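Gripper Maintenance Technician (part-time, Zirnham)
2 min read

Vikico is looking for a technician to look after the hand-held grippers used on our Stotura project. The job is bench work and home visits, split more or less evenly. You would report to Dela Wumbei, who runs the Zirnham workshop.

Each gripper comes in for service after 2,000 grasps. You would strip the jaws, clean the linkages, check the pivot pins for play, change worn finger pads and set the jaws so that the pads meet square. Cables and connectors are checked at the same time. Every tool is then tried on a table of mixed food before it goes out again. 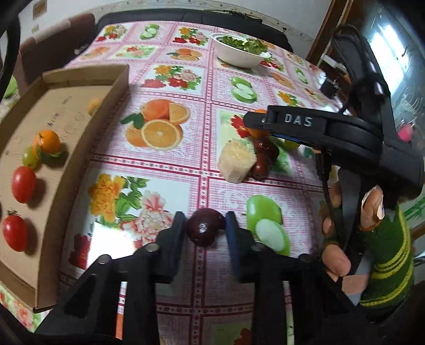
Two grippers at the table, one with its finger pads either side of a dark purple-red fruit.

You should be able to use small hand tools and a feeler gauge, and keep a written service log. Experience with printers, sewing machines or bicycles counts. Soldering is useful but can be taught.

Hours are up to 100 a month. Pay is 1,160 a month, with travel to homes in Korletey paid on top. The contract runs to the end of March and there are 4 places.

Send a short letter and the name of one referee to Dela Wumbei at the Zirnham workshop by August 17, 2021. Please say if you can drive. Applicants will be asked to refit a pair of finger pads at interview. Tools are provided.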